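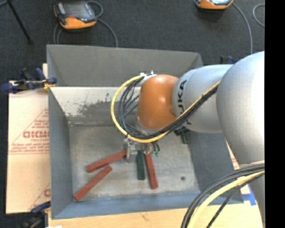

Visit to the Meireles warehouse open day

July 27, 2022, by Graça Sequeira
Posted in: Visits and Fairs

I went to the open day at Meireles with Joaquim Macedo, who drove. We came late because the road signs send you to the old gate, which is closed now. Please use the second entrance if you go in September, when they open again.

The company keeps parts and small goods for other firms, and they told us the building holds 3,631 different articles. Our group had nine people. Rosalinda Maglaya guided us, and she spoke slowly and clearly, for which I was thankful.

What I liked most were the bins. I had imagined plastic boxes, but the big ones are gray metal, open on top, with sides that slope inward to the floor. Rosalinda explained that the slope makes the goods slide to the middle, so it is easier to reach the last ones. The metal has a hard life. The floor of the bin is full of scuffs and streaks, and along one wall the surface is worn to a pale strip, with a dark patch where it is scraped and flaking. I asked if they paint them again. They do it every two years, she said, but only the outside.

Red blocks were in the bin on our visit. Joaquim wanted to know the weight of one and received no exact answer.

After this we saw the packing hall, where the tables are set at two heights, and the room for returned goods. It was quite hot there and we did not stay long. Coffee was served at the end, with a very good almond cake.

The next visit must be booked by telephone. Closed shoes are required.

Last updated by the author: same day, entrance corrected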